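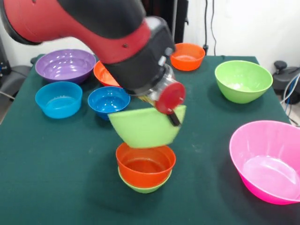

*Photo: Deepika Devadiga, Skoltley Game Room, 2025-01-16*

## 7. Setting out and putting away the bowls

Okay, bowls! If you've come straight here from the box inventory, you've got 3,626 little wooden pieces in paper bags and you're wondering where they all go. They go in the bowls. I've run Drorkham on the big table more times than I can remember now, and a good bowl setup makes the evening so much smoother (and a bad one means somebody's elbow in the grain supply by round two).

The bowls are the Drurnix nesting kind, in green, orange, purple and two different blues. They aren't all the same size, so hang on to the odd small one. It's handy!

### 7.1 Before you start

You'll want:

- the green felt, brushed and lying flat
- the full set of bowls, clean inside and out
- the paper bags from the box, still closed
- a dry dish towel

**Note:** Don't open any bags yet. I know it's tempting. Get the bowls where you want them first and pour after, or you'll be carrying full bowls over other full bowls.

### 7.2 Laying out the bowls

1. Brush the felt toward you with the flat of your hand. Crumbs under a bowl make it rock.
2. Put the wide purple bowl at the back left. It holds stone, the piece everybody needs least often, so it can live a bit farther away.
3. Set the two blues at the front left, side by side. The pale one is for water and the deeper one is for fish. Please keep them that way around - people who've played before will reach without looking.
4. The big, deep green bowl goes on the right. That's your timber bowl, and it takes 1,182 pieces with enough room left over to get your fingers in.
5. Spread the orange bowls along the back. Grain goes in the bigger ones, and the small orange one takes coins.
6. Leave the middle of the felt for your stack, which I'll get to in a second.
7. Walk around and sit in each chair. If you can't reach both blues from where you're sitting, scoot the whole front row in.

**Note:** Under the lamp the shiny ones catch a lot of light. If you get a glare spot in the purple bowl, turn the lamp a little before you move the bowl.

### 7.3 Building the stack

The stack is the spare bowls, kept in the middle until somebody needs one for a private supply. In Deepika's picture it's an orange bowl sitting in a light green one, with the lime rim peeking out underneath, and another light green bowl tipped right over the top of them. I like this mix because you can tell at a glance what's in the stack.

1. Start with a green bowl, right side up, flat on the felt.
2. Nest an orange bowl inside it. A bit of green should show all the way around the rim. If it shows on one side only, lift the orange bowl out and drop it in again.
3. Bring the next bowl in above the stack by its rim, level it out, and lower it until it settles.
4. Give the stack a gentle nudge. It should slide on the felt as one piece and not wobble.

**Caution:** Don't push down to make a bowl seat. They'll wedge, and then you're running warm water over the bottom one and twisting while your guests wait. If a bowl doesn't want to settle, it's the wrong size for that spot, so try it lower down.

**Caution:** Check every bowl is empty before you nest it. One coin caught between two bowls will scratch a glossy inside, and I've got the scratch to prove it.

### 7.4 Filling

Open one bag at a time and pour low, with the mouth of the bag nearly touching the bowl. Coins first (140 of them, and please do pour slowly, they bounce), then fish, water, grain, timber, stone. Fold each empty bag and tuck it back in the box lid before you open the next one.

Fill to a finger's width below the rim. If you've got extra timber, leave it in the bag. Venkataraman, the expansion, adds a spice piece, and for that you just pull the top bowl off the stack and set it between the two blues and the timber. I used to give spice its own corner at the back and people kept forgetting it existed!

### 7.5 Putting it all away

1. Empty every bowl back into its own bag. Tip the bowl over the bag's mouth and tap the base twice.
2. Wipe the insides with the dry towel. Soap only if there's been snacking, and then let them air dry on a rack with the rims down.
3. Sort the bowls by size, ignoring color for now.
4. Nest from the widest up. Purple and pale blue are the wide ones, so they go near the bottom. The deep green bowl gets a stack of its own.
5. Slip a square of paper towel between the glossiest ones if they're going to sit in the closet for a while. Mine sat from May until the fall and came apart perfectly.
6. Roll the felt around its tube, pile side in. Never fold it - the crease takes weeks to flatten and the stack won't sit straight on it.

If you're missing a bowl at this point, look inside the other bowls of the same color before you look under the table. Replacement bowls and felt are in section 8, along with the sizes.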